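Brullell Household Tasks Project
Interim progress report to the Hasura Fund
Period covered: January through June

Purpose of the work

The grant pays for a plain test of whether a two-armed machine with jointed hands can do small chores that a home aide or a stockroom clerk does many times a day. We chose four to start: pouring water, clearing a table, folding hand towels and restocking a low shelf. This report deals mostly with pouring, where most of the first half went.

Status against plan

Pouring is on schedule. Clearing started three weeks late because a replacement wrist joint was slow to arrive from Ornedmont. Towel folding is still at the stage of single moves, and we have no results worth reporting. Shelf restocking has not started and was not due to.

Pouring

The task is set up the same way every time. The bottle starts on a black mark on a white table and the cup stands to its left. The right hand takes the bottle, lifts it, pours a small amount, and puts it back on the mark. The left hand stays open next to the cup, ready to steady it. 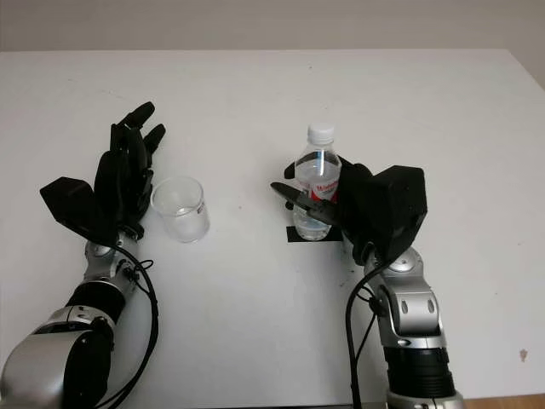

Bhardwaj, reading a draft of this section, objected that a fixed mark makes the job too easy, and that no kitchen has a black patch telling you where the water goes. The same note asked us to give results with and without the mark before the year is out, and to keep the two sets apart in any summary.

We accept the point. The mark was there so that grip trouble would not get mixed up with trouble finding the bottle. Trials with the bottle set down anywhere in a hand-width area begin in July, and the two sets will be reported separately.

So far we have run 400 pouring trials. A trial counts as a success when the bottle ends upright on the mark, the cup is still standing, and the amount in the cup is within the range we set beforehand. By that rule 67 percent succeeded. Spills on the table are logged but do not fail a trial unless the amount in the cup is off. We went back and forth on that rule and may tighten it.

The failures fall into a few groups. The largest is the bottle turning in the hand during the tilt. A thin plastic bottle gives when it is squeezed, and the more it gives the more it slips. The second is the return: the base catches the table at an angle and the bottle tips or lands off the mark. The smallest group is the cup being nudged by the left hand, and most of those came before we moved the left hand's waiting position outward.
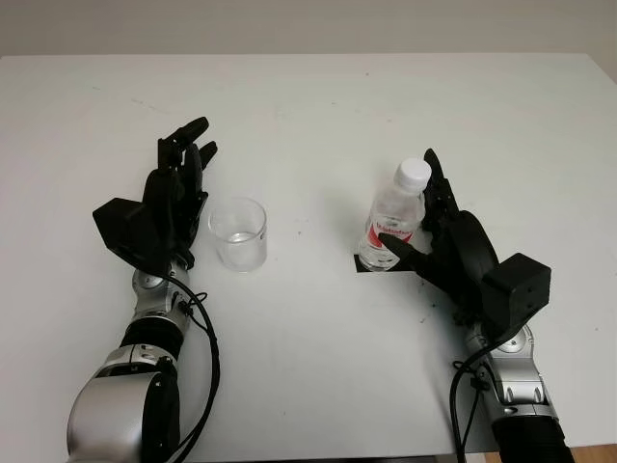
Grip force is now set by how full the bottle is, using the load on the wrist when the bottle first leaves the table. This helped with full bottles and did little for nearly empty ones, which buckle at almost any force that will hold them. We are trying a lower thumb position, under the label, where the plastic tends to be stiffer.

Speed is a different matter. The full cycle takes 2 minutes at the settings we trust. A person does it in a few seconds. We can run the arms faster – and have – but the success rate drops sharply and we end up mopping.

Hands and wear

Across all tasks, including practice moves, the right hand has made more than 3,000 grasps. The finger joints have held up. The cables at the wrist have needed more attention than we planned for, mainly on the right side, and we have added a cable check to the start of each session. Spare cables came out of the parts budget and we do not need to move money to cover them.

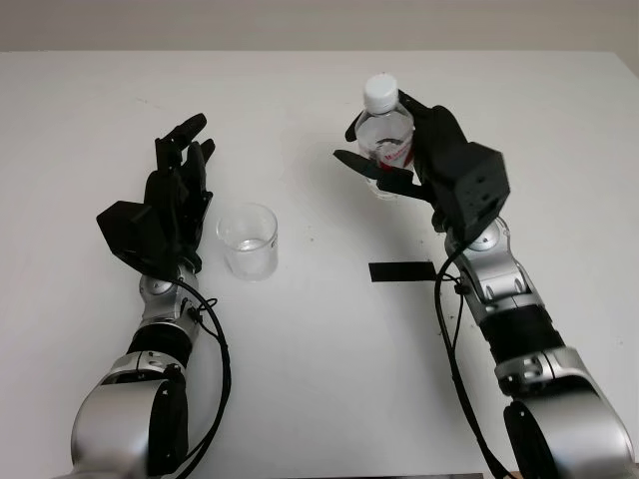

Could this be put in a home today?
We would advise against it. A person would have to set the table up, stay close by, and step in about a third of the time, and at that rate the person may as well pour the water.

Shop-floor use

Brullell's interest is in the stockroom as much as the kitchen, and there the picture is somewhat better. Items come in known sizes and nobody minds if one takes a minute. Picking up boxed goods is easier than holding a soft bottle. The hard part will be tight shelves, where a hand with its knuckle housings needs more room than the goods leave it. For that reason we are also looking at a plain two-finger gripper for the shelf task.
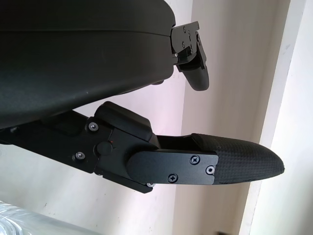
Will changing to two fingers mean starting the training over?
Only the grasping part would be redone. Arm motion and the placing routine carry across, and we have allowed four weeks for the rest.

Budget

Spending is slightly under plan, owing to the late start on clearing. We expect to use the difference on staff time in the fall. No change to the total is requested.

Next period

July: pouring trials without the fixed mark.
August: table clearing, cups and plates only.
September: first shelf trials, both hand types.
October: decision on whether to keep towel folding in the project. If single moves have not improved by then we will propose dropping it and putting the time into shelves.

One item needs an answer from the Fund before August. The grant terms call for all trials to be done at our own site, and we would like to run the shelf trials in the Brullell stockroom, with the store closed. Please let us know whether a change letter is needed.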